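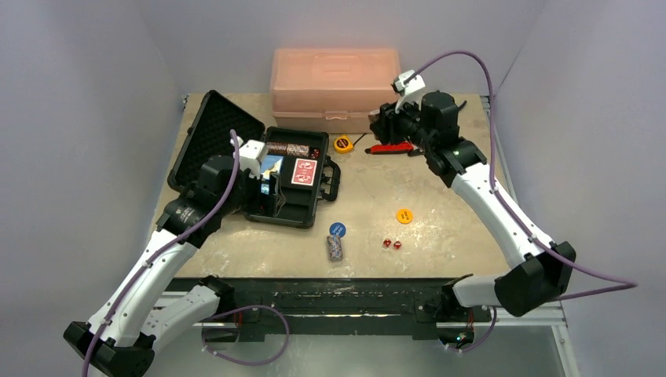 The storage box with its lid on, and the black case open beside it.

A Matter of Conduct

The Curnine office of Larkska Limited observed a Code of Professional Conduct comprising 81 clauses. Nathalie Goossens had been required to sign it in January, on her first morning, and had read it to the end.

Clause 16 provided that no member of staff should interrupt a colleague during a formal meeting. Clause 50 provided that any error of fact must be corrected at the earliest opportunity. The two had lived side by side for years without difficulty.

On the Wednesday of the quarterly review, Mr Valdovinos, Head of Accounts, informed the visitors from Clakum that their contract would be renewed at the existing rate. It would not. Miss Goossens had typed the new rate herself.

She placed her pen on the table, parallel to her notebook, as the Code advised. Mr Valdovinos continued. The visitors nodded and wrote the figure down. She raised one hand to the height of her shoulder - a gesture permitted under Clause 4 - and held it there.

'Miss Goossens appears to be stretching,' said Mr Valdovinos pleasantly.

'I am requesting the floor, sir.'

'The floor is presently in use.'

She lowered her hand. It was then that the elder of the two visitors, a grey woman who had not spoken since the coffee, closed her folder.

'At Clakum,' she said, 'we have no rule about interrupting. Please go on.'

Miss Goossens looked at Mr Valdovinos, who looked at the Code, which hung framed beside the door.

'The rate is incorrect,' she said. 'I regret the interruption.'

The minutes recorded the correction in full. The regret was entered separately, under Any Other Business.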